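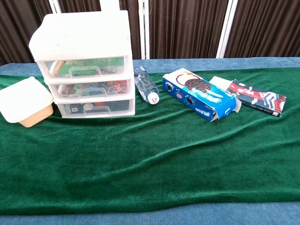
OK, thread time. We finally have numbers on the thing I've been muttering about since August, so let me try to explain it without slides.

The question: if you teach a robot to tidy and fetch stuff by showing it people doing the job, how much does the tabletop matter? Not the objects. The actual surface they sit on. Cloth, bare wood, wrinkles, all of it.

Everybody I asked had a hunch. Most hunches were "a bit, probably." Mine was "hardly at all," and I said so in writing, in our project notes, where my labmates can still find it. Great.

So we ran 732 demonstrations for Pekham (that's our in-house name for the dataset, please don't ask where it came from). A person wears a camera on their chest and does simple jobs at a table — pick this up, put that away, open a drawer. The model learns from the chest view.

I've grown really fond of the green velvet setups. Velvet is a pain! It ripples, and every ripple makes its own little shadow, and the way it looks changes depending on which way you last brushed it. You can smooth it as much as you like and there's still a wave somewhere by the time you've put the objects down.

The objects are regular household stuff on purpose. An Oreo box, a book with a glossy cover, a plastic water bottle lying on its side, a little three-drawer unit with things in it. You want shiny next to see-through next to floppy, all in one row, because that's what a kitchen counter looks like on a Tuesday.

The frosted drawers are my favorite bit of meanness. You can sort of see what's inside, just not well enough to be sure. Red thing? Orange thing? People glance at it and pull a drawer and they're usually fine. The model has to work with a colored blur.

Method, quickly. We trained two versions with the same number of demos. Version one saw a single plain surface the whole time. Version two saw 8 different surfaces, velvet included, with the objects in the same kinds of layouts. Then both got tested on a surface neither had ever seen.

Each version got 105 test attempts. I was in the room for nearly all of them and I have opinions about our chairs now.

Result: the mixed-surface version won, and by enough that I stopped arguing. The gap was biggest for the clear bottle, which makes sense once you think about it. With a clear bottle you're mostly looking at whatever is behind and under it. Change the cloth and you've changed the bottle.

The book barely cared. Big flat rectangle, strong colors, go ahead and grab it. Both versions handled it about the same, on everything.

The cookie box landed in between, and we don't fully know why. My guess is that the printed side carries it most of the way and the edges are where it gets lost, especially when it sits right up against something else. That's a guess! We haven't tested touching vs. not touching on its own yet.

Stuff I'd be careful about: it's one room. It's one backdrop, the pleated brown divider, in every single session. So when I say "new surface" I mean exactly that and no more. I would not bet lunch on this holding up in a different room.

Also the people doing the demos got better as they went, and the velvet sessions were mostly later. We shuffled what we could, but some of that improvement could be leaking into the result. It's in the limitations section, in plain sight.

A few of you asked about size. We tried growing the single-surface set to 1000 demos to see if more data would close the gap. It helped some. It didn't catch up. I ran that one twice since I didn't believe it the first time.

Practical version, if you collect this kind of data: before you record another big batch on the same table, throw a different cloth on it. Crumple it a little. It's the cheapest change we made all year.

Next up is the backdrop, same idea, swapping what's behind the table and leaving the surface alone. Writeup is getting one more pass for typos and I'll link it in this thread when it's posted — replies are open if you want to fight about velvet.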